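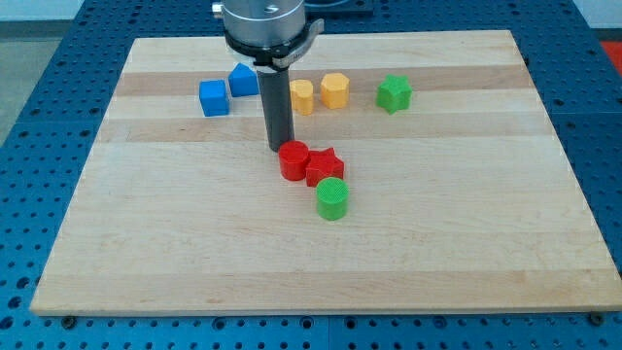

Flokstead Robot Arm Club: Frequently Asked Questions
Last updated 14 July 2018

Does my kid need to know how to code?
No. We used to say "some experience helps," and then the students with experience spent a month arguing about languages. Typing and patience will do.

What do students do all season?
Mostly they push small plastic blocks around on a wooden board with a robot arm. If that sounds dull, come watch a session before you pay. Parts of it are dull.

Will the arm learn by itself?
That's what the brochures for this sort of thing promise. Ours does what the students' program tells it, including the mistakes. A few older students are trying a learning method for their November project. I'll believe it when it works on a day they haven't practiced for.

Why blocks? Couldn't they do something useful?
Try writing down, step by step, how to push a star up against a cylinder without disturbing the one next to it. Then try it with the pieces moved.

How much does it cost?
$700 for the season. The kit some parents ask about, the Driteck at $1199, is not required and I wouldn't buy it. Students can't take the club's arm home.

How big are the groups?
Five to an arm. More than that and somebody is just holding a laptop.

Do you compete?
Once a year, at the Xaba Challenge. Last time we scored 56, which put us in the middle. Please don't sign up for the trophies.

Will this get my child into college?
I have no evidence that it does. Other clubs will tell you different. Ask them for theirs.

Is it safe?
The arm runs slowly and there is a stop button. Hands stay off the board while it moves. A student who forgets twice sits out the session.

What about the Jalta online course?
A few families have tried it. The videos are fine. Watching a simulated arm hit its target every time is poor preparation for a real one.

Who do I contact?
Nikola Grgić, at the front desk before sessions. Refunds are available until the second meeting.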